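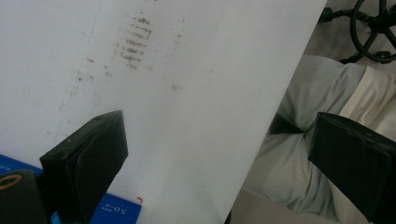

## Does the "compostable" cup compost?

Iresha Sarkar, Trinity Kowalczyk and Petronella Du Plessis
Environmental Science project, spring term
Supervisor: Marietjie Pretorius

### Why we picked this

The cafeteria switched to Tellura cups in the fall. They have a green leaf on the side and the word "compostable," and there is a poster by the register that says every cup "goes back to the earth." Two of us drink coffee out of them most days and had never seen one go back to the earth. We had seen plenty go in the trash.

Our question was simple. If you put one of these cups in an ordinary compost pile, the kind a school or a family would have, does it break down in a reasonable time? We took "reasonable" to mean one school term. Marietjie Pretorius told us to write that down before we started so we couldn't move the line later. We did, and we were tempted.

### What the claim says

The leaflet that comes in the box talks about "suitable facilities" and does not say where one is. We wrote to the supplier, Mwakalinga, and asked which facility takes the cups from our town. The answer was polite and told us to contact our local waste office. The waste office told us to contact the supplier. We stopped there.

The nearest place we could find that composts on a large scale is in Dritbridge. They take yard waste and kitchen scraps. Their sign lists cups under things they don't want, and it makes no difference between kinds of cup.

### Method

We used the two bins behind the greenhouse. Kazimiera Zieliński, who runs the garden club, let us have them for 18 weeks on the condition that we kept feeding and turning them, which was more work than we planned for.

- Bin A got whole cups, rinsed, with the lids off.
- Bin B got cups cut into strips.
- Both got the same mix of leaves, grass and cafeteria peelings.
- Each cup was weighed before it went in. At the end we sieved both bins and weighed what we could still recognize as cup, after drying it on the classroom windowsill.

We put in 116 cups altogether, split evenly. We did not have a bin of plain paper cups to compare with, and we should have.

### Results

The outside of the cups went first. By March the printing was hard to read and the paper was soft enough to push a finger through. The lining did not go. In Bin A most of the cups came out as a thin, clear, cup-shaped skin with bits of pulp stuck to it. In Bin B the strips of lining had curled up and got mixed into the compost, and picking them out was miserable.

So cutting the cups up helped the paper part and made the lining harder to remove. If we had stopped at looking, we could have said Bin B "worked," because from a few feet away it looked like dirt.

Our weights back this up for Bin A. We don't trust the Bin B weights. There was soil caught in the curls that we couldn't brush off, and Trinity thinks small pieces went through the sieve. We have left those numbers in the appendix but we don't draw anything from them.

### The starter powder

Halfway through we were given a tub of Zukotik compost starter, 300 grams, which is sold as a way to speed up "even stubborn materials." We used it in a bucket on the side with a few spare cups. We saw no difference that we would be willing to argue for. It was one bucket, in cold weather, so this doesn't prove the powder is useless. It does mean that we wouldn't buy it.

### What could be wrong with our results

Our bins were small and probably never got very hot. A big pile holds heat much better, and the lining may be made to break down at a temperature we never reached. Somebody from the company could fairly say we tested the cup in the wrong place.

Our reply would be that the wrong place is the only place we have. The poster by the register doesn't mention heat – it says "earth."

We also only tested one size of cup, and we turned the bins late at least twice during exams.

### What we would tell the cafeteria

Take the poster down or change the wording. Find out what the cups cost compared with the old ones, which we asked for and didn't get. The discount for bringing your own mug still exists but it isn't written anywhere, and we only learned about it from the person at the register.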